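How to Pack a Mixed Snack Box

Filed under: Pantry & Table > Storage How-Tos
200 shares | 4 comments

A mixed snack box fails in two ways: the fragile items get crushed, or the small ones sink and are forgotten. Both come down to loading order. The method below takes one lidded box and needs no dividers.

1. Put everything on a table before packing. Stand the bags upright and turn the printed side toward you.
2. Check dates. Anything that expires before the end of September goes in a separate pile for the top layer.
3. Sort by how well each item resists pressure. Bags with plenty of air hold up well. Single slices of toast and thin crackers do not.

Leave the box open behind the row while sorting, so that nothing has to be moved twice.

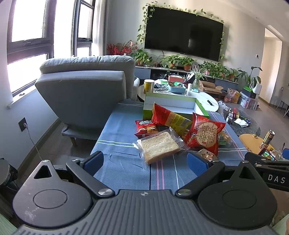
Wrapped toast at the front, snack bags behind it, open box at the back.

4. Stand the largest bags against the long side of the box. Do not fold the tops – a folded seal can split.
5. Fill the remaining floor space with small packets, set on edge.
6. Lay toast and crackers flat on top. Nothing goes over them.
7. Close the lid without pressing. If it lifts, remove one bag.

Weight limit: keep a box that will be carried by hand under 2000 g. For a shelf box, leave 100 mm of clearance above the lid.

Restock on a fixed day, such as Sunday, and repeat step 2 each time. Old stock moves up, new stock goes underneath.

Related
Kelano Stacking Bins: Sizes and Lids
Storing Crackers in Humid Weather
Labeling a Shared Pantry Shelf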